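Avport will change how it tests painted play kitchen sets beginning in March, the town's product safety office said Wednesday. Sets sold at local shops must now pass a surface coating check and a small-parts check before they go on display. Previously, only the coating was checked.

The office reviewed 494 toy items over the past year. Of those, 38 failed at least one test, most of them for parts that came loose under a standard pull.
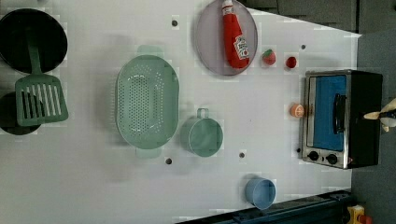 Testing will be handled by Rolaseck, a laboratory in nearby Mida. Each sample is dropped, twisted and pulled, then inspected for fragments that fit inside a test cylinder. Results are due within six working days. The fee is $79 per product line, paid by the seller. 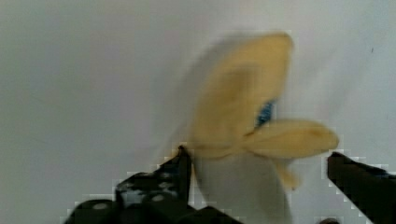 Secondhand stores are exempt from the fee but must remove any item named on the office's recall list. Ahn, a toy distributor that supplies almost 79 shops in the region, said it had already submitted its spring stock. Sellers can file forms at the office counter or by mail.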